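Häufige Fragen rund ums Filzen und Nähen mit Wollfilz

Hallo und schön, dass du da bist! Seit ich im Mai den kleinen Filzkurs online gestellt habe, kommen so viele Mails, dass ich die häufigsten Fragen jetzt mal gesammelt habe. Wenn deine nicht dabei ist, schreib mir einfach.

Welchen Filz soll ich als Anfängerin kaufen?
Ich würde mit reinem Wollfilz in 2 mm Stärke anfangen. Der lässt sich noch gut mit der normalen Haushaltsschere schneiden und steht trotzdem schön. Bastelfilz aus Polyester geht zum Üben auch, der pillt mir aber zu schnell.

Kann man Filz waschen?
Kommt drauf an! Wollfilz bitte nur von Hand, lauwarm, mit Wollwaschmittel, und dann liegend trocknen. Ich habe einmal eine Tasche bei 40 Grad in die Maschine gesteckt und hatte danach ein Handytäschchen (meine Nichte hat sich gefreut).

Brauche ich eine besondere Nähmaschine?
Nein. Meine alte Sima schafft zwei Lagen ohne Murren, bei drei wird sie lauter – dann nehme ich eine Jeansnadel und nähe langsam. Stichlänge bitte etwas größer einstellen, sonst perforierst du dir den Stoff.

Muss ich die Kanten versäubern?
Musst du nicht, Filz ribbelt ja nicht auf. Bei dünneren, filzähnlichen Stoffen schaue ich aber genauer hin. Manche fransen doch ein bisschen, und wenn mich das stört, schneide ich mit dem Rollschneider nach.
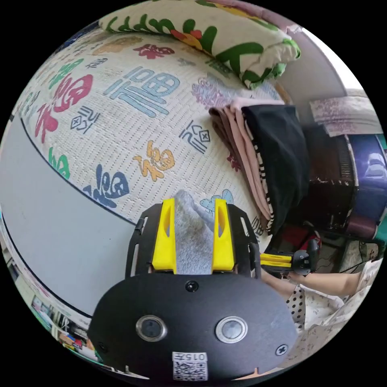 Grauer, filzartiger Stoff mit ausgefranster Oberkante.

Was machst du mit den Resten?
Alles aufheben! Schmale Streifen werden Schlüsselanhänger, Krümel kommen als Füllung ins Nadelkissen. Els Baert hat mir aus ihren Resten eine Girlande geschickt, fast 4 Meter lang, die hängt jetzt bei mir im Flur.

Darf ich deine Schnittmuster für den Verkauf nutzen?
Kleine Stückzahlen für den Markt oder Basar sind in Ordnung, wenn du meinen Namen dazuschreibst. Die Schnittmuster selbst bitte nicht weitergeben. Bei größeren Mengen meld dich vorher, dann finden wir was.

Gibt es die Anleitungen auch auf Papier?
Im Moment nur als PDF. Beim Drucken unbedingt "tatsächliche Größe" einstellen und das Kontrollquadrat nachmessen, sonst passt hinterher der Deckel nicht aufs Körbchen.

Wie lange dauert eine Antwort per Mail?
Meistens zwei Tage, in den Ferien länger. Vormittags bis 11 Uhr sitze ich am Rechner, danach bin ich an der Nähmaschine und schaue nicht mehr rein.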